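In praise of the old tower on its side

Feb 26, 2026

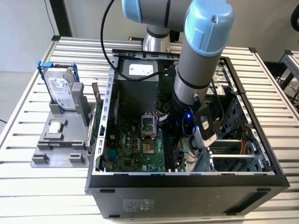 I have been fond of desktop computers for most of my life, and I should say at the start that I'm not a fair judge of them. My first was a Presta, bought second-hand in Cornholm, and it lived under a desk for 9 years with a coat usually draped over it. What I love about a tower is how little it hides once the side panel is off and you've laid it down. The power supply sits at the back with its white label, the green board is spread out below it, and the processor socket can stand open with its metal frame lifted up, waiting for whatever you decide to put there next. You don't need a degree to follow any of it. I learnt by looking, mostly, and by putting things back where I'd found them (with one exception involving a fan, which I won't go into).

People tell me a laptop does all of this and folds up as well, and of course it does. I've got one, a Jemal, and I'm writing on it now. But when its memory began to feel short I was told there was nothing to be done, and a new one would be more than 300 pounds. In a tower, memory goes in a slot. It cost me 23 pounds and part of an afternoon, and I had a cup of tea in the middle.

I do think we lose something when our things are glued shut, and I don't only mean money. There's a sort of friendliness in an object that lets you in. My grandmother felt the same about her sewing machine, and kept a little tin of oil beside it all her life. The repair bench at Lullberg, where I go on wet Saturdays in February when the garden is hopeless, is full of people who came in cross about a broken computer and stayed to peer into somebody else's.

So if you have an old tower in the loft, do fetch it down before you take it to the tip. Unplug it, lay it on its side, take the panel off and have a good look.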